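Smoothing out finger commands with a rate limiter in Fundden

If you've been following along with the hand control pages, you already have a Fundden workspace that can open and close a multi-finger hand from the keyboard, and you've probably noticed that the fingers tend to snap to where you send them. It works, but it's rough on the joints, and it makes a mess of any wrist camera footage you hope to train on later. On this page we're going to put a small rate limiter between the planner and the hand driver. It's a nice little afternoon job, and I promise it's less scary than the calibration chapter (sorry again about the calibration chapter!).

What you need before you start

A working Fundden install, the Jollex driver for your hand, and a saved joint limits file. If you skipped the joint limits file, please go back and make one, I'll wait. Keep the emergency stop within reach the whole time, and clear anything breakable out of the way of the fingers.

Step 1: Look at what you're sending now

Start the driver with logging turned on and run the open and close routine 20 times. Then open the log in the plot viewer and put the commanded position and the measured position for one finger on the same chart. My own log came out at 1,094 rows, and the commanded line was a staircase, with great big jumps and flat stretches in between. The measured line chases after it and overshoots at the top of nearly every step.
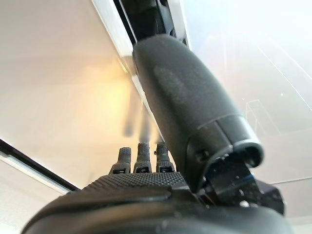
What we want is for that staircase to become a ramp. The planner can go on asking for whatever it likes, and the limiter will only let each joint move a certain amount per tick on its way there.

Step 2: Add the limiter node

Make a new file called rate_limit in your nodes folder. The heart of it is just a few lines:

delta = target - last
delta = clamp(delta, -max_step, max_step)
command = last + delta
last = command

Run that once per joint on every control tick, and publish the command to the topic the Jollex driver listens to. Then point the planner's output at the limiter's input. Don't leave the planner connected to the driver as well, or the two will fight and you'll get a sort of buzzing tremble. Catrin Pritchard and I lost most of a morning to that one, and it was a single line in the launch file.

One more thing here: set last from the measured joint position when the node starts. If you let it start at zero, the limiter will think the hand is fully open when it may not be, and the first command can be a big jump, just the thing we're trying to get rid of.

Step 3: Pick your step size

Set max_step to 3 encoder counts per tick to begin with, for every joint. That will feel painfully slow, and that's fine. Raise it a little at a time and watch the chart until the overshoot comes back, then back off a notch. The thumb usually wants its own value, so keep it on a separate line in the config.

Step 4: Run it again

Repeat the open and close routine and lay the new chart over the old one. If the measured line still lags badly, check your tick rate before you touch anything else.

Thanks to Iestyn Pugh for catching a sign error in the first version of the clamp line. Next up is grasp timing.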